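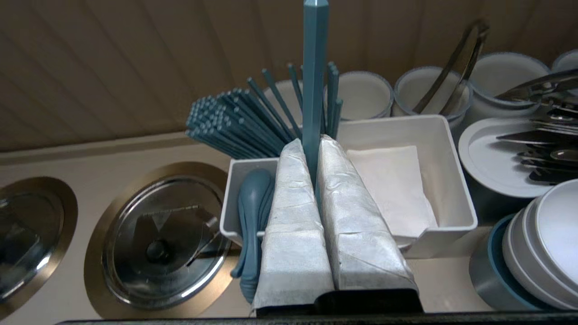
A divided box with a handle is all it is, one unnamed contributor wrote on the talk page of this article, and the page should be merged into the one on cutlery trays. The merge was not carried out. The two articles treat different objects: a cutlery tray lies flat in a drawer, while a utensil caddy stands in the open, is carried when loaded, and is meant to be used by several people in turn.

Utensil caddy

A utensil caddy (also flatware caddy, table caddy, or condiment caddy when it holds bottles) is an open-topped container divided into compartments and used to store, carry and hand out eating utensils, napkins and small table goods. Most have a single handle rising from the center. Caddies are used on self-service counters, on dining tables, in cafeterias, in break rooms and at outdoor meals.

Terms

In the trade, "caddy" refers to a divided container with a handle. A container of the same kind without a handle is usually sold as an organizer or a bin. A single upright cup for utensils is called a cylinder, crock or holder. The usage is not strict, and catalogs often list one product under several names. The Killa catalog applies "caddy" to any container with two or more compartments, with or without a handle. The Kang catalog keeps the word for models that can be lifted with one hand.

Construction

Body. The body is commonly a rectangle with rounded corners. Molded plastic is the most frequent material. Steel wire, sheet steel, bamboo, wood and woven fiber are also used. Molded bodies are made in one piece with the dividers, which leaves no joint for crumbs to collect in. Wood bodies are assembled from panels, and the dividers sit in grooves.

Dividers. A caddy has from two to six compartments. The usual layout places narrow compartments for upright utensils at one side or at the front and a wider one for napkins at the other side. Dividers may be full height or stepped. A stepped divider lets short items be reached without the hand passing over the tall ones.

Lip. The front wall is often lower than the back wall. Spoons can be hung over the lip with the bowls inside the compartment and the handles out, so that the user touches only the handle. This arrangement takes up more counter space in front of the caddy than upright storage.

Handle. The handle may be a loop, a bar between two posts or a single solid post. Post handles are made round, square or hexagonal in section. Flat sides keep the post from turning in a damp hand. In two-color models, the handle is molded separately in a contrasting color and fixed to the base by a screw or a snap fit. White bodies with teal handles are one such pairing, and the utensils may be bought to match.

Feet. Rubber or soft plastic feet are fitted to models meant for stone, steel or other smooth counters. Without feet, a lightly loaded caddy slides when an item is pulled from it at an angle.

Contents

Chopsticks

Reusable chopsticks are kept loose and upright in a bundle. Blunt, square ends are placed up, and the eating ends rest on the floor of the compartment. A bundle that fills the compartment stands nearly straight. A partly used bundle fans outward and leans against the wall or the handle, and longer sticks may cross into the space above the next compartment. Tall compartments reduce the fanning but make short sticks hard to reach. The Wirnley pattern, a caddy made with a raised wall on the chopstick side only, was drawn up to deal with this problem.

Mixed lengths cause more trouble than mixed colors. When two lengths share a compartment, users must draw several sticks to find a pair, and the rejected sticks are often put back with the wrong end up.

Spoons

Spoons of one shape nest, and a nested stack takes much less room than the same number placed at random. Deep-bowled plastic spoons nest tightly and may stick together when stacked damp. The usual remedy is to let them dry fully on a rack before stacking. Flat-handled spoons can be stacked on their sides; spoons with round handles are better kept upright.

Forks and knives

Forks are stored tines down in shared settings. Knives are stored blade down. Where forks, knives and spoons share one caddy, three equal compartments are the common choice, and napkins are moved to a separate dispenser.

Napkins

Folded paper napkins are stood on edge or laid at a slant against an inner wall. A slanted pile keeps its top edge within reach as it runs down, but it slumps when less than a third full. Some caddies include a loose weighted bar that lies across the napkins. The bar is used outdoors and near doors or fans.

Napkins should not share a compartment with washed utensils. Water left on the utensils soaks into the bottom of the pile, where it is not noticed until the pile is nearly gone.

Placement on a counter

Caddies are placed at the end of a service line or on a separate counter along with other holders. A typical self-service counter has three zones: individual cylinders along the back for serving tools such as tongs and ladles, one or more caddies in front of them, and waste openings set into the counter at one side. Round openings with stainless steel lids are common in cream or light-colored counters, and the lid is lifted by a small knob or pushed inward, depending on the model.

The distance between the caddy and the nearest waste opening is a point on which sources differ. A short distance lets a user throw away a wrapper without moving. It also brings used items close to clean ones. The layout sheet issued by Kang calls for 200 millimeters between the caddy wall and the rim of the opening. The Killa sheet gives no distance and asks only that the caddy be on the side from which the line approaches.

A caddy placed in front of a row of cylinders must be low enough for the tools behind it to be reached. Where the handle is taller than the cylinders, the caddy is set so that the handle falls between two of them.

Capacity

Capacity is stated by makers as a number of utensils, but no common method exists. Some makers count the greatest number that can be forced in. Others count the number from which a single item can still be drawn freely. The second figure is always lower and is of more use to a buyer.

A count kept at the Waromville cafeteria in February recorded 3,786 utensils taken from its counter caddies over the month. The largest number for one day was 489. Each caddy was filled with up to 149 pieces, and the refill schedule was set from the daily figures.

Cleaning

Molded caddies with a fixed handle are washed by hand or in a rack washer, open side down. Those with a screwed handle should be taken apart at intervals so that the socket can be cleaned. Food particles and water gather at the foot of the handle, and this is the first place where staining appears in white plastic.

Common practice on shared counters is as follows:

Empty all compartments before washing. Do not wash around the contents.
Turn the body over and tap out dry crumbs.
Wash with warm water and mild soap, using a narrow brush for the corners.
Rinse and drain upside down.
Dry fully before refilling.
Place older stock in front of or above newly washed stock.

Wood and bamboo caddies are wiped and air dried. They should not be soaked. Wire caddies drain well but leave the counter under them wet, and are set on a tray.

Wear and failure

The most frequent failure in plastic models is cracking at the base of the handle, caused by lifting an overloaded caddy with a jerk. Cracks also appear at the top edge of the dividers where utensils are dropped in from above. In snap-fit models the handle loosens over time and begins to rock. A rocking handle can sometimes be corrected with a washer under the base plate.

Color change is gradual. White bodies yellow near heat lamps and windows, and colored handles fade on the side that faces the light. Replacement handles are sold for some Killa models; the body and handle then no longer match in shade.

Related objects

Cutlery tray: a flat, divided tray for drawer storage.
Utensil cylinder: a single upright cup, often used in rows and sometimes finished with a colored rim.
Condiment carrier: a wire or molded frame sized for bottles and shakers.
Napkin dispenser: a closed holder that releases one napkin at a time.
Bus tub: an undivided tub for used dishes.

Notes

Millimeters are used in this article where the maker's sheet uses them. Product names follow the spelling in the catalogs. This article was last checked against the Kang and Killa catalogs on November 23, 2024.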